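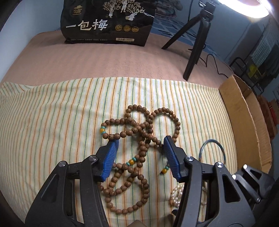
Notebook, November – small holes in hardwood, drift and tear-out

Carried on with the drilling trials from the Rerkham order. The complaint is the same as before: the hole goes in on the mark and comes out to one side, and on round work it shows as soon as the piece is threaded. A string of wooden beads hangs well enough when it is heaped up, and you only see the fault when it is pulled straight.

Setup

Bench drill, belt on the slow pair of pulleys, 700 rpm by the tachometer. Blanks are square section, 30 mm long, cut from the Solheim stock that has been on the rack since summer. Grain runs lengthways, so every hole is end grain. Three bit types: ordinary twist, brad point, and the long-flute Drillex that Arvid ordered. All new except the twist bit, which I reground on the fine wheel first thing. Vice jaws lined with cork. Table checked with the square from front and side, and the small error at the front shimmed out with paper.

Procedure

Same operator throughout (me). Centre punched, then drilled with a full withdrawal every few millimetres to clear the dust. Backing board under each blank, moved along for each hole. Drift measured at the exit face with the dial calliper from two adjacent sides, larger figure kept. Blanks with a visible knot or check put aside and not replaced.

What came out

Twist bit: worst of the set. It skates on the late wood before it bites, and the punch mark does not help much because the bands are narrower than the point. Drift is always towards the softer side. Exit face clean enough with the board, ragged without.

Brad point: starts where it is told. Drift small in the first half of the depth, then grows, I think when the flutes pack. Better with more withdrawals. Slight burning on two of the darker blanks – feed too slow, my fault.

Drillex: straightest exit, but the flutes are thin and it flexes if pushed. Needs a light hand and would not suit anyone in a hurry. Arvid Granström tried a few at his own pace and got the same drift as the brad point, so some of the benefit is feed and not the bit. To be separated next time.

Drilling from both ends to meet in the middle was tried at Tuva's suggestion. Exit faces are both clean, obviously, but there is a step inside where the holes meet, and waxed cord catches on it. A round needle file takes it off. Too slow for the full order.

Moisture

Tuva Wallin put a handful of offcuts in the drying oven at 82 °C to see whether dryer stock drills straighter. Left for 15 minutes, which only dried the skin, and the ends checked. Not useful. If repeated it should be overnight at a much lower setting, weighed before and after. The pin meter is reading oddly and wants a new battery before anyone trusts it.

Finish

Two oils compared on the drilled blanks. The Gristik thin oil soaks into the bore and swells the fibres, so cord that passed before oiling now drags. Options: oil before drilling, or run the bit through again by hand afterwards. Tried the second on a few blanks, works, leaves a dusty bore that has to be blown out. Paste wax has no such trouble but looks dull on open grain.

To do

Repeat brad point and Drillex with a weight on the quill handle so the feed is the same for both.
Order a second brad point, the spurs on this one are already rounding.
Ask Rerkham what cord they thread on. The drawing gives the bore and no tolerance.
Clean the extraction hose, suction at the drill is poor.
Rack shelf labels have fallen off again. Solheim stock is bottom left.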